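Chapter 7
A Kitchen Before the Kitchen

By the time most home builders reach this chapter, there is an arm on the bench that moves when it is told to. The joints turn the right way, the gripper opens and closes, and the emergency stop has been tested more often than anyone in the household cares to hear. It is a lovely stage to be at, and I would encourage you to enjoy it for an evening or two before reading on. When I finished my first arm, on a workbench at Lotusstead (the shared workshop where a good deal of this book was worked out), I spent a whole evening just having it wave at people as they came in from the parking lot.

Waving, though, is done in empty air. The next thing most of us want is for the arm to pick something up in a real room, with cabinets overhead and a counter that will not move out of the way. My friend Pramila Sachdeva wanted hers to put things away after breakfast, and she very sensibly did not start in her own kitchen. She started with a kitchen on a screen. We called that project Painemal, and you will be meeting it again and again over the next 50 pages or so, because nearly every mistake a person can make in simulation was made in it at least once, several of them by me.

A simulated kitchen is a model of a room in which a model of your robot can bump, reach, and drop things to its heart's content. You give it shapes, weights, and surfaces, and the software works out what ought to happen when they touch. It need not look pretty, although it is surprisingly pleasant when it does. What matters far more is that the countertop is the right height, that the objects are the right size, and that the arm has the same reach and the same stubborn elbow as the one you bolted together in Chapter 4. 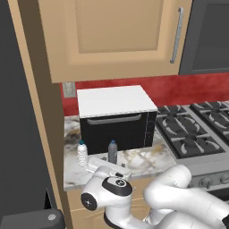 Figure 7.1. The simulated arm at counter level, with its gripper in front of the white bottle. The toaster oven stands behind the two bottles, and the range is to the right.

Take a moment with the figure and think about the arm as a whole, not only the fingers. Beginners tend to plan for the gripper and forget that everything behind it has to be somewhere too. In this pose the elbow is over by the front of the stove while the hand is over at the bottles, and a path that is perfectly safe for the fingertips may still carry the elbow into a knob. We will come back to this in Section 7.3, where you will plan the same reach twice and compare the two paths.

Think about the bottles as well. They make good first objects, being upright and narrow enough for a modest hand, but a bottle is also an easy thing to tip. If the fingers arrive a little too high, or if one touches well before the other, over it goes. In simulation you press reset and try again. On my own counter, I once spent 23 minutes cleaning up after a reach that I had been quite sure about - dish soap, I am sorry to say, travels.

You will need two things before you begin. The first is the arm description file you wrote in Chapter 6, with its joint limits filled in. The second is a room to put it in. You may download the Flokden practice kitchen that goes with this book, or you may measure your own, which takes longer but teaches you a great deal about how crooked an ordinary counter can be. If you do measure your own, please write the numbers down as you go, and in only one kind of unit. Pramila and I each trusted the other to have done so, and our first refrigerator came out shorter than the sink.

Start with Section 7.1, which covers setting the floor, the counter, and the base of the robot in their proper places. Leave the small objects out for now and bring them in once the arm can move from one side of the counter to the other without touching anything.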